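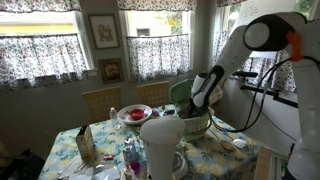

The table gets cleared on a Wednesday, normally. Emilian Tănase is firm on that and then, five minutes later, less firm. "Wednesday if I'm in. Otherwise it waits."

We talked over tea in Prustthorpe, him half listening out for a delivery. The subject was the dining table, and why everything in the house ends up on it. Cans, glue, papers, a wooden spoon. He has been writing up his tidying habits for the Femley newsletter, 782 readers at last count, and most of the letters he gets back are about tables. Not cupboards. Tables.

"People put things down where there's a cloth," he says. "A bare table you respect a bit. Put flowers on it and it's a shelf."

So why keep the cloth? It was his aunt's, from Skjelbred, light blue with the flowers all over, and he likes it. End of discussion. It gets washed in January and again whenever somebody spills soup.

His method, if it is one, is the colander. White plastic, holes round the side, too big for the pasta he makes. He stopped draining things in it years ago and began using it for sorting. Small stuff goes in. Lids especially.

"Lids are the worst. You've got a green one and you know it belongs to something, so you can't bin it. It goes in the colander. Then I take the colander round the kitchen and try it on things." Does that work? "Two times out of five."

I asked about baskets, trays, proper boxes. He pulled a face. Grarkari sell a set of 5 that stack, he bought them, they are in the loft with the reciept still in. A colander has the advantage that crumbs fall through, though he admits they fall through onto the cloth.

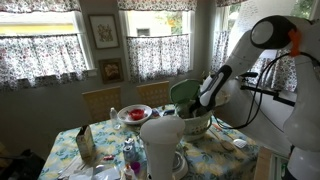 The curtains came up next, becuase I'd been staring at them. Red and pink flowers, grey too, a frill along the top. With the tablecloth that makes two lots of flowers in one small room. "My sister says it's a headache. I say sit facing the other way, there's a grey wall." He wanted the half-length sort so the light still gets in over the top. Good for reading labels, he says, and for finding the cap off the glue.

Chairs pushed in before he starts, always. Papers last, as he ends up reading them. Anything he can't place by the time the kettle boils goes back in the colander for next week.

And the spoon? "Oh, that lives there."

Then the doorbell went. Delivery. He put it on the table.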